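Why I Think You Should Rent the Gripper Kit Before You Buy It

4 August 2024

I've been going back and forth on whether to write this, because I like the people at Waaka and I like their kit. But I've had enough emails asking the same thing that I may as well put my answer in one place. My answer is no, don't buy it yet. Rent it for a month and see how many hours your people are willing to hold the thing.

The kit is two hand-held grippers, a charging dock, a case and a year of their software, and it goes for $3,242. The monthly rental is $198, and they'll knock one month off the price if you end up keeping it. You pick up the grippers, do a chore with them the way you'd do it with your hands, and the recordings go off to train a robot arm. I think that's a great idea! I was sold on it in June, within five minutes of folding my first dish towel.

My trouble is with the sales page, which talks about the kit as if the hardware were the expensive part. We did 1,155 recordings at Beswood, and I can tell you the hardware was the cheap part. The expensive part was Trygve Hovland's wrists, and mine, and the afternoons we lost arguing over whether a towel folded in thirds was the same task as a towel folded in half. (It isn't. We threw out 113 recordings over that one.)
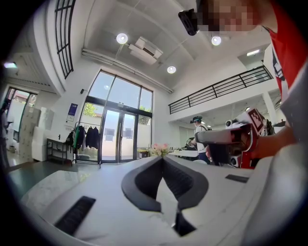
Space is the other thing the brochure skips. Waaka says a kitchen table will do, and for one person on one simple task I'm sure it will. Once you have a few people going, though, you want elbow room. I'd take a tall, bright room with a white table, plenty of window and somewhere to hang the coats over any back office I've ever been stuck in, and a few flowers on the table don't hurt either. You want people to feel like staying. If you're planning on a windowless storeroom, put the rent for something better in your budget right next to the price of the kit.

I talked this over with Njål Lie, who bought two kits for Rekier without renting first and has no regrets. His argument is that a rental makes everybody timid. They treat the first two weeks as a tryout, they never settle on how they're going to label anything, and then the case has to go back. He has a point, and I did see a little of that with us. But Rekier already had a person whose whole job was sorting recordings. Most of the folks writing to me have a good idea and one free afternoon a week.

I also looked at the Flolelico set, which is lighter in the hand and a bit nicer to squeeze. The software drove me up the wall - every session had to be named by hand before it would save - so back it went. Waaka's app just saves, and you can sort out the names later over coffee. For me that settles which kit to get. It doesn't settle when.

So rent one. Pick a single chore, a boring one, and write down what counts as done before anybody touches a gripper. Swap people out more often than you think you need to. If they're still picking the grippers up in week four without being asked, go ahead and send Waaka the rest of the money. We did in the end, and Trygve has moved on to socks.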